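Workshop notebook – June, back bench

Hats again, and I don't mind one bit. The Leltari order has got us all thinking about brims, mostly because the first few came back from the customer gone wavy at the front, and I've spent the better part of the morning trying to work out where our trouble begins. My money is on the outer edge. If the bias strip goes on with even a little pull in it, the whole brim cups towards the crown as soon as you press it, and no amount of coaxing with the iron will talk it flat again.

So, for my own memory and for whoever has the bench after me: ease the strip, don't stretch it. Cut the brim interlining 3 mm shy of the seam line all the way round, baste it by hand (yes, by hand, I know), and let the machine feed the curve at its own pace. I had the stitch length too short last time and it puckered terribly. Petronella lent me her good pressing ham, the fat one, and it made a world of difference to the join where brim meets crown – I must remember to give it back before she comes looking.

Linings are the other thing. I had the blue hat upside down on the table for a good long look at how its maker handled the inside, and it's a lovely lesson in keeping things simple. Mesh in the crown, a shade lighter than the brim, with the stitching following the curve, and a small woven label sewn in on a bit of a slant. I'm rather taken with the mesh and would like to try it on the next sample. 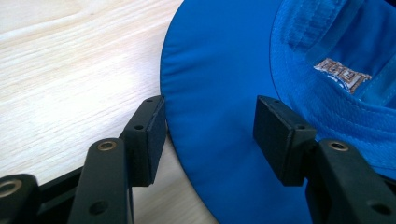 Hamdia would sooner we stuck with cotton, and told me mesh frays the minute you unpick it, so I'd better get the seam right the first time. Fair enough. I'll run a test on scraps before I touch the good colour.

Still to do: order thread no. 601, find the missing 63 cm block, and ask Obadia whether the Jeltside sweatband tape comes in anything wider than 40 mm.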